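Home | Lists | Archive | Search | Log in

This site uses cookies to keep you logged in. Accept

[handling-rules] Re: Draft 4, start state for the soap dish task
01/10/2018

> Section 3 says the dish, the soap and the clear container must be
> "in place" before recording. Gillunmont reads this as soap in the
> dish. Lerport reads it as soap on the table. Which is it?

Both are allowed, but the start state has to be logged. Proposed text for 3.2:

"The operator shall record the start state as IN DISH or ON TABLE. A run with no start state shall be rejected."

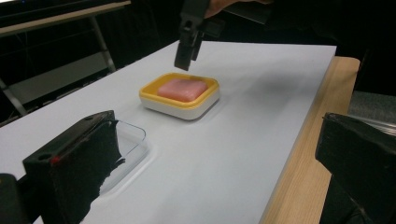
Feddale rejected 31 runs out of 4,000 for this field alone, so it should be mandatory in the form.

On 3.4, finger pads: the draft says "clean." That can't be checked. I suggest inspection every 36 runs, with pad wear noted in the log and replacement left to the site.

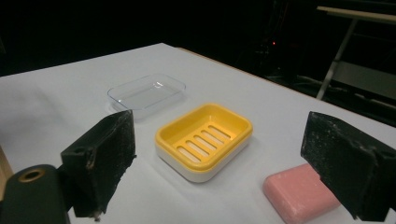
Clear plastic stays in the object set. Owino asked to drop it on a white surface. I would keep it and add a tag for low contrast.

Comments on 3.2 and 3.4 by November, please. Item 11 is closed.

Comments (3)

Fine with 3.2. Use one field, with no free text.

36 is too long for foam pads. We would want a shorter interval.

Does the low contrast tag apply per object or per run?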